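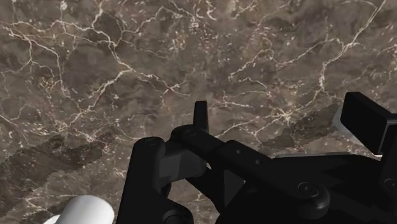
Sealing Veined Marble: Questions for the Fledora Workshop

Fledora finishes stone counters at its shop in Sowah. Its lead finisher, interviewed in February, begins with absorption. "A dense web of veins means many boundaries, and each one can take sealer at a different rate," the finisher said.

The shop logged 1,129 slabs last year and resealed 359. Most had been coated too heavily. "Apply a thin coat, wait 5 minutes, wipe it off. Residue hazes on a polished face."

On acids, the answer was short. "Sealer slows stains. It does not stop etching. Lemon juice will mark calcite through any product we stock."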